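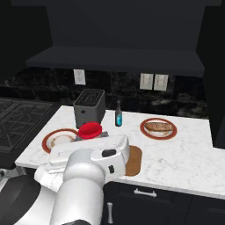
Falletix Kitchen Pack
Version 2, updated 10 September 2025

Falletix Kitchen Pack is a paid add-on for the Bivska simulator. It gives you furnished kitchens, a mobile arm with a gripper, and recorded pick-and-place runs for training and testing.

What you get
8 kitchens with stone or wood counters
400 props, including lids, plates, bottles, bread and small appliances
3,000 recorded runs for training
1,157 held-out runs for testing

Each run has a short written instruction, such as "pick up the red lid", along with joint positions, gripper state and rendered views. Everything is simulated. There are no real-world recordings in the pack.

Setup
Unpack the archive into your Bivska assets folder and restart the simulator. Open the Zaso browser and choose a kitchen. The first load is slow while textures are built.

Known problems
Thin round objects can slip when the gripper closes too fast. Lower the closing speed in the arm settings.
The arm often hides part of the counter from the robot's own view. Add a second view if your method needs one.
Liquids are not simulated, and bottles behave as solid objects.

License
One license covers one lab or company team. Renders may be published with credit to Falletix. Runs bought with the May release still load, but the Bellamy kitchen has to be downloaded again.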